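Search this forum
Shopfloor & Maintenance > Automation > Jobs and staffing
Last updated: 2018-03-08

Door fitting cell – what happened to your fitters?

drombridge_fitter
We build white storage cabinets at the Drombridge site. Since June the Clesora arm has done the door and panel alignment that used to be a two-person bench job.

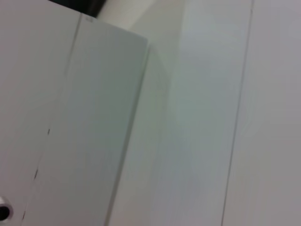

The gap between adjacent panels is the whole job. By hand we set it by eye, then checked with a feeler gauge. Now the arm sets it and a person signs it off. Cycle time is down 45 seconds per cabinet. My question is what other sites did about grading, as our bench rate was tied to a skill the sheet no longer lists.

S_Berisha
We kept the grade and rewrote the sheet. Fitters now do fault recovery and gauge checks. Three of them trained on the Pluvora controller. Ask for the training hours in writing before the old bench goes.

lagman_nights
Disagree with keeping the grade as a general rule. On our line recovery is a button press and a form. Paying bench rate for that caused bad feeling with packing, who do harder work for less.

S_Berisha
Then your recovery is badly specified. Ours includes re-teaching the approach after a hinge change. It takes up to 3 hours and a packer could not do it untrained.

lagman_nights
Fair on re-teaching. Our contractor does that and we are not given the password.

drombridge_fitter
Same for us at present. Yasmine Berrada in production engineering has asked for access on days only. Our log shows 3,028 cabinets through the cell and every stop on nights waited for the morning.

S_Berisha
Put that in the grading claim – stops by shift, with waiting time.

drombridge_fitter
Will do. The log export has no shift column, so I will have to match it against the rota first.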